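Filed under: Home and Laundry > Towels and Linens
Last updated: May

How to bring stiff old towels back to life, and store them so they stay that way

I have been washing towels for a household of 6 for longer than I care to admit, and for most of that time I did it badly. I used twice the powder I needed and a great glug of softener, and then I wondered why everybody came out of the bath complaining. If yours have gone crunchy, please don't throw them out just yet!

Start by giving them plenty of room. Four bath towels is plenty for an ordinary drum (I used to cram in nine, poor things), and they want to be able to tumble about properly.

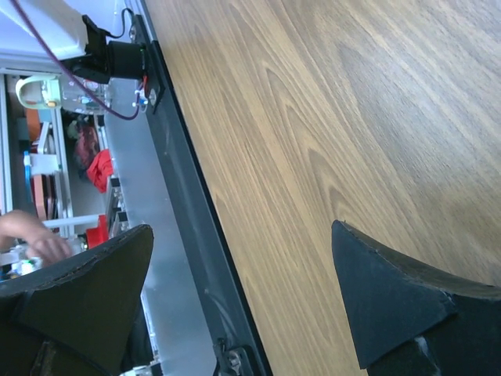 Now leave out the softener altogether. It coats the loops, and a coated towel just pushes the water round your back. Put a mugful of plain white vinegar in the drawer instead and run a warm wash with no powder at all. Then run a second wash with half your usual powder, and an extra rinse if your machine offers one. Mine is an elderly Grusell with a button for it that I ignored for years.

Microfibre cloths are a different animal, so wash those on their own at 30 degrees. They will pick up every bit of fluff that cotton sheds, and they hate softener even more than cotton does.

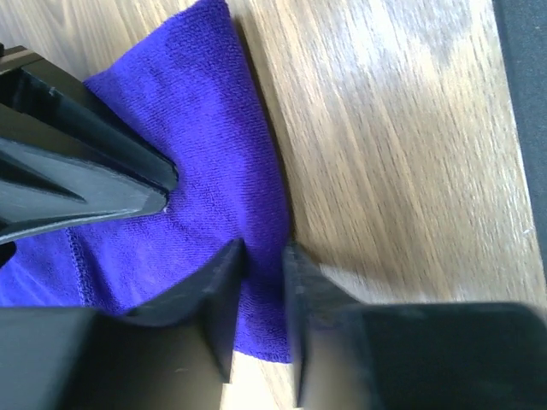 When the cycle ends, take each towel by two corners and give it a good hard snap before you hang it, as my mother did on the back step in all weathers. It lifts the pile and saves you ironing (you weren't going to iron towels, I hope). Dry them outside if there's a breeze, and bring them in before they go like cardboard.

For putting away, I fold each one in half lengthways, smooth it flat with my forearm, and roll it up firmly from the short end. Rolled towels stand or lie happily in a tub, and you can pull one out without bringing down the whole pile.

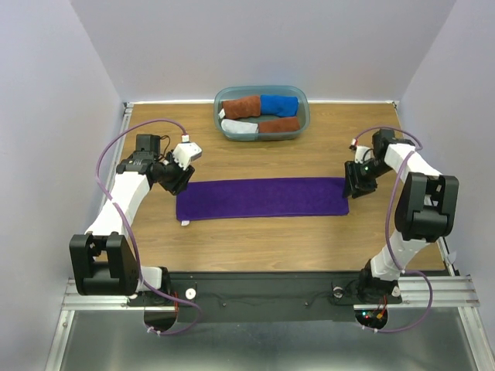 Pao-chu Fang writes that she tried the vinegar wash on a set of hand towels she had nearly given up on, and that it took two goes before they felt soft again. She also asks whether it is safe for dark colours. I've never had any trouble with mine, but do try one towel first, and never mix vinegar with bleach.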